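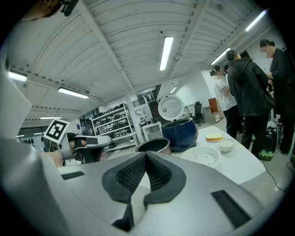
# Starch: what happens to rice and bread when they are heated and cooled

Rice and bread look very different on a plate, but most of the dry material in both is the same substance. It is called starch. This page explains what starch is made of, what water and heat do to it, and why bread goes hard after a few days.
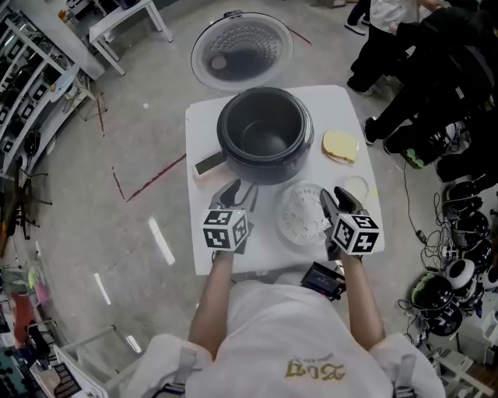 By R. Albers

## What starch is

Plants make sugar in their leaves, using sunlight, water and carbon dioxide from the air. Sugar is useful to a plant but awkward to store. It dissolves in water and draws more water towards it. The plant therefore joins many small sugar units together into long chains. These chains are starch.

The sugar unit in starch is called glucose. Two kinds of chain are found in most starch:

- **Amylose** is mostly straight. It can coil up like a spring.
- **Amylopectin** has many branches, like a bush.

The plant packs both kinds tightly into tiny grains called granules. A granule is too small to see without a microscope. A single grain of rice holds a very large number of them. Rice granules are small and have corners. Potato granules are much larger and are smooth and oval. Wheat, from which most bread flour is made, has granules of two main sizes, large and small.

## Starch in cold water

If you stir flour into cold water, the water turns cloudy. The flour has not dissolved. Leave the glass to stand and a white layer settles at the bottom.

The granules can soak up a little cold water and swell slightly, but the chains inside are packed too closely for much water to get in. This is also why uncooked rice stays firm after an hour in a bowl of cold water. It becomes a little easier to break, and its colour turns a chalkier white, but it is still raw.

## Starch in hot water

Heat makes the chains move. As the water gets hotter, the chains shake more strongly and the tightly packed parts of the granule begin to come loose. Water moves in between them. The granule swells to many times its first size, and some of the amylose leaks out into the water around it.

This change is called **gelatinisation** (say it: jell-at-in-eye-zay-shun). The name sounds like gelatine, the substance used in jelly sweets, but there is no gelatine in it. Gelatinised starch is soft, thick and slightly sticky. Custard and gravy thicken in the same way.

Different starches need different temperatures. Rice starch usually changes well below the boiling point of water. The kind of rice matters too. Long-grain rice often has more amylose, and its grains tend to stay separate after cooking. Sticky rice has almost no amylose, and its grains cling together.

## How a rice cooker stops by itself

A simple rice cooker has an inner pot, a heating plate below it and a switch that responds to temperature.

1. Rice and water go into the inner pot. The heating plate is switched on.
2. The water warms up until it boils. While there is liquid water at the bottom of the pot, the temperature there stays close to boiling point. Extra heat goes into turning water into steam.
3. The rice takes in water. Some water leaves as steam. In the end there is no free water left at the bottom.
4. The bottom of the pot can now become hotter than boiling water. The switch responds to this rise and turns the main heat off, or changes it to a lower setting that keeps the rice warm.

The switch in many simple cookers contains a magnet and a spring. The magnet holds on to a piece of special metal. When that metal reaches a certain temperature, it loses its pull towards the magnet, and the spring moves the switch. No clock is needed. A small amount of rice and a large amount of rice will finish at different times, and the cooker deals with both in the same way.

Rice is often left with the lid on for 10 minutes after the switch moves. During this time the water spreads more evenly through the grains.

## Starch in bread

Bread dough contains flour, water, yeast and usually salt. The yeast makes bubbles of carbon dioxide gas. A stretchy protein called gluten holds the bubbles in place.

In the oven, the starch granules in the dough take up water and gelatinise. There is much less water in dough than in a pot of rice, so the granules cannot swell as far. Many of them keep part of their shape. The gluten sets firm at the same time, and the loaf keeps its holes when it cools.

The outside of the loaf gets hotter and drier than the inside. Sugars and proteins there react with each other and turn brown. The inside, called the crumb, stays damp and pale.

## Why bread goes stale

Many people think stale bread is simply bread that has dried out. Drying does happen, but a loaf sealed in a bag will also go firm, even when very little water has escaped. Something else is going on inside the crumb.

When cooked starch cools, its chains slow down. Over hours and days they line up again and form small, ordered areas. These areas are stiff. The change is called **retrogradation**. Amylose does this quickly, within hours of baking. It helps to make a fresh loaf firm enough to slice. Amylopectin does it slowly, over days, and this makes the bread hard and crumbly.

Retrogradation is faster in a fridge than in a cupboard. In a freezer it almost stops, as the water is frozen and the chains can hardly move. Bread which will not be eaten soon keeps its texture better in the freezer.

Warming stale bread loosens some of the ordered areas, and the crumb softens. The effect does not last. When the bread cools, it goes firm again. Toasting warms the inside and also dries and browns the surface.

Cooked rice changes in the same way. Cold rice feels harder than fresh rice, although it may contain the same amount of water. Leftover rice should be cooled quickly and put in the fridge by an adult, as some germs can survive cooking and grow if rice is left out in a warm room.

## A test to try

You will need 4 slices from one fresh loaf, 2 bags that seal and an adult who does not need the bread for lunch.

1. Put 2 slices in each bag. Press out the air and seal both bags.
2. Put one bag in a cupboard and the other in the fridge.
3. After a day, take out the bag from the fridge. Leave it beside the cupboard bag until both feel the same temperature.
4. Press the middle of each slice gently with one finger, through the bag. Write down which is firmer.
5. Put the bags back and repeat the next day.

Do not eat the slices afterwards. If you see mould, keep the bag sealed and put it in the bin.

## Words used on this page

**Amylose:** the mostly straight kind of starch chain.

**Amylopectin:** the branched kind of starch chain.

**Crumb:** the soft inside part of a loaf.

**Gelatinisation:** the swelling and softening of starch in hot water.

**Granule:** a tiny packed grain of starch made by a plant.

**Retrogradation:** the slow stiffening of cooked starch after it cools.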